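4.2 What happened to the packing bench

Lendberg is a mail-order business in small gifts and desk supplies, and until April its returns were sorted by 15 people at a long bench. The firm then put in pairs of small arms, supplied by Brarnen and known on the floor as Hillo and Mathew. The names were chosen by the staff. Management had proposed Unit A and Unit B, and was the only party to use them.
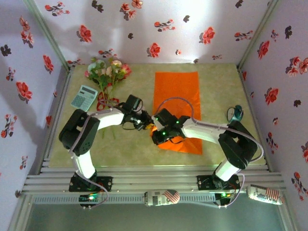
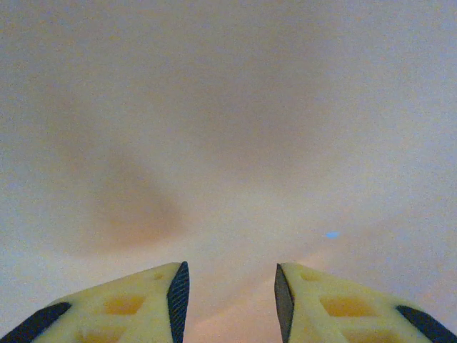 Figure 3. Two-arm work over a tabletop with mixed goods, including a bouquet of artificial flowers and a calculator (first picture), and a pair of gripper fingers held apart, with dark pads on their facing edges (second picture).

The sorting task looks simple on a flow chart, where it takes up one box. An item comes out of its bag, is looked at, and goes back to stock or to the discount shelf. Workers we interviewed gave a longer account. They smelled things. They shook things. They knew that a calculator sent back in its second week had usually been dropped, and that artificial flowers came home with the stems bent by whoever had tried to fit them in a vase. None of this was written down, and the arms were accordingly not told.

During the period of study the cell handled 1,392 returned items. The arms did the lifting and passing, while a worker at a nearby screen made the decision on each item and stepped in when a grasp failed. The job title for this was "flow supervisor." The people who held it called it minding, as one minds a toddler or a pan of milk, and we have adopted their word.

Minding changed the day in ways that the business case had left out. Sore wrists, the most common complaint at the old bench, came up in only one of our later interviews. Boredom came up in nearly all of them. At the bench, two people could talk all morning with their hands full; at the screen, the work came in short bursts of attention with gaps of roughly 20 seconds between them – too long to stare through and too short to say anything worth hearing. Several workers took to standing up in the gaps. One had started learning Portuguese, a few nouns at a time.

Skill moved, too. Within 12 shifts the minders could tell from the sound of a motor that a grasp was going to slip, and would reach for the pause button ahead of the warning on the screen. Lendberg had no pay grade for this. It did have one for "bench sorter, experienced," which it had closed to new entrants on the grounds that the experience was no longer needed.

Opinions of the arms themselves were mild. Hillo was thought to be careful and Mathew a bit of a show-off, although the supplier assured us that both ran the same software. We passed this on to the minders, who said that the supplier had never worked with Mathew.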